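Modul Hauswirtschaft und Textilpflege
Skript zu Einheit 6: Bettwäsche und Schlafraumhygiene

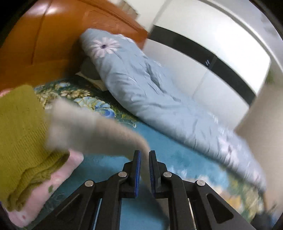
Textilien im Schlafbereich unterliegen einer besonderen Beanspruchung, weil sie über viele Stunden Körperwärme und Feuchtigkeit aufnehmen. Für die Hauswirtschaft ergeben sich daraus Anforderungen an Faserwahl, Waschverfahren und Wechselrhythmus. Ein Bett, wie es auf der Abbildung den größten Teil der Fläche einnimmt, beansprucht auch im Raum viel Platz und ist bei der Arbeitsplanung entsprechend zu berücksichtigen. Die Einheit behandelt die Bettwäsche als System aus Laken, Bezügen, Auflagen und Füllungen.

6.1 Faserarten
Baumwolle ist saugfähig und in der Regel kochfest, trocknet jedoch langsam. Leinen nimmt Feuchtigkeit rasch auf und gibt sie rasch wieder ab; es knittert stark. Polyester trocknet schnell und ist formstabil, nimmt aber wenig Feuchtigkeit auf. Mischgewebe verbinden diese Eigenschaften — maßgeblich für die Behandlung ist stets die empfindlichere Faser.

6.2 Waschverfahren
Weiße Baumwollwäsche wird im Regelfall bei 60 °C mit Vollwaschmittel gewaschen. Farbige Bezüge sind auf links zu wenden und zu schließen. Die Trommel wird bei Koch- und Buntwäsche locker gefüllt; eine Handbreit Raum bleibt frei. Überdosierung führt zu Rückständen im Gewebe und belastet das Abwasser.

6.3 Wechsel und Lüftung
Im Privathaushalt gilt ein Wechsel alle 2 Wochen als üblich. In Beherbergungsbetrieben richtet er sich nach dem Hygieneplan. Nach dem Aufstehen wird die Decke zurückgeschlagen und der Raum stoßgelüftet, bevor das Bett gemacht wird.

6.4 Fallbeispiel Gästehaus Prekville
Das Haus verzeichnete im Berichtsjahr 2.386 Übernachtungen und hält 158 Garnituren vor. Die Wäsche wird extern durch die Firma Vutico aufbereitet. Zu prüfen ist, ob der Bestand bei zweitägiger Lieferzeit ausreicht — Saisonspitzen im Juli sind gesondert zu betrachten.

Die schriftliche Ausarbeitung zu 6.4 ist vor Beginn der nächsten Einheit einzureichen.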